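Thursday, March. Bottle cell, bench 2

Left hand fault again. Third time this week so writing it down properly before I forget the order of it.

Started 9:40, bottle pick and handover, left to right, orange bottles, green table. Ran fine up to cycle 32. On 33 left hand closed on the bottle and then wouldn't let go. Right hand open and waiting, controller says handover complete, left fingers still clamped. No alarm. The thing thought it was done!
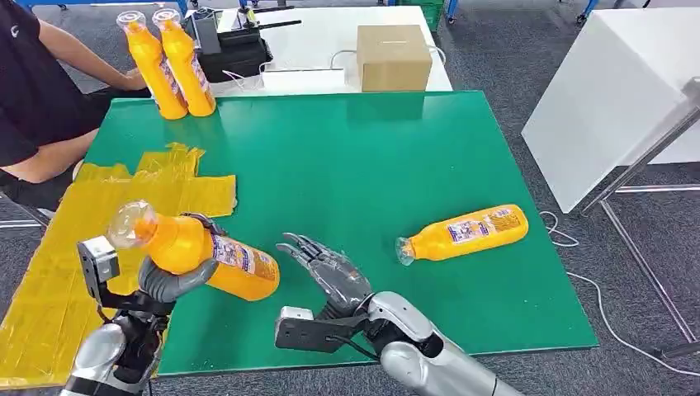

Log says open command went out, hand acked it, then finger current stayed at the hold value until the 4 second timeout. Timeout only logs a warning. It should stop both arms and it doesnt. So the left arm tried to go home with the bottle still in its fingers and pulled it across to the wrist module. Hit E-stop. No damage I can find, cap still on.

Tried after that:
- power cycle on the hand only: opened right away
- swapped bottle: same fault 200 cycles later
- reseated wrist connector: clean so far, but I don't trust it
- firmware rolled back to the Tristico build from before the Follmont demo: not done, need the cable

My money is on the connector. Strain relief on the left is tighter than on the right and the cable gets pulled when the wrist rolls past its soft limit.

Safety bit, please read. We have been reaching onto the table between cycles to stand bottles up. With this fault the arm can move when the screen says idle. From now on: pause, wait for the amber light, THEN reach. Both arms. I did it wrong myself this morning.

Checked the gripper unit too in case it had the same timeout setting. It does. Prornden shipped both with the same defualt file. Changed to hard stop on the gripper, hand config still to do.

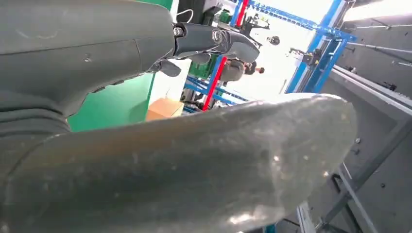

Page last changed: Thursday 16:52

Added later. Gripper did 1,000 open/close with the hard stop set, no trips. Scratches on the finger are old as far as I know, didn't measure anything.

Still open:
- hand config, same change
- longer cable for left wrist, on order from Bautista
- rerun with wrist roll limited, see if it sticks

Don't run the handover unattended until the config is in. Left a note taped to the E-stop box.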